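Chapter 6
Sorting and Storing Household Goods

A home fills up slowly. Clothes, papers, toys and kitchen items come in week after week, and few of them leave on their own. This chapter deals with deciding what to keep, where to keep it, and how to pass on the rest. It builds on the room plans you drew in Chapter 2.

Section 6.1 covers sorting by use. An item used every day should be within easy reach. An item used once a year can go on a high shelf or under a bed. Children's things need their own sorting, as they are outgrown quickly and often have parts that belong together. 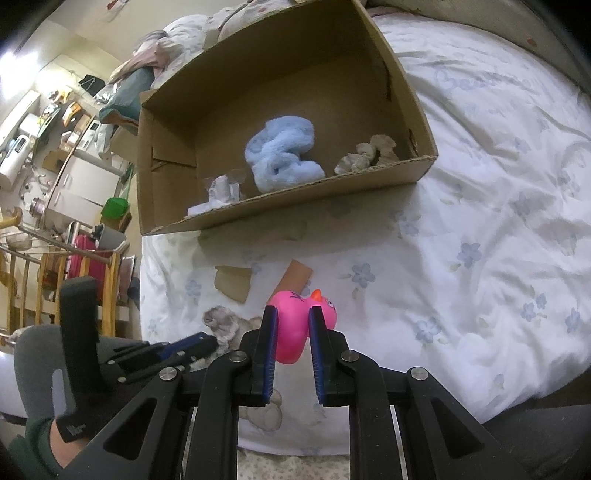

Section 6.2 turns to containers. Cardboard is cheap and easy to fold flat, but it softens in a damp basement. Plastic bins cost more and last longer. Whichever you choose, write the contents on the side and the top. A label that can be read only from above is of no use in a stack.

Work on one surface at a time. A bed or a large table is a good choice, and it should be cleared again before evening.

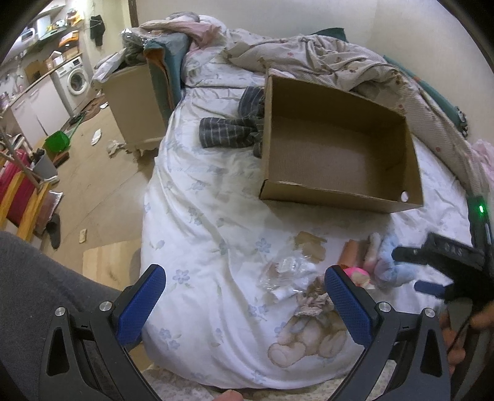
Figure 6.2 An open cardboard box and a striped garment on a bed.

Section 6.3 follows the Majali household of Statville, who cleared a hall closet in July and listed 100 items as they went. Omar Majali's list is printed in full on the last page of the chapter. Read it before you start Activity 11.

Key terms
active storage
long-term storage
donation
inventory

Before you read
Choose one drawer at home. Write down what you think is in it, then open it and check your list. Bring both lists to class.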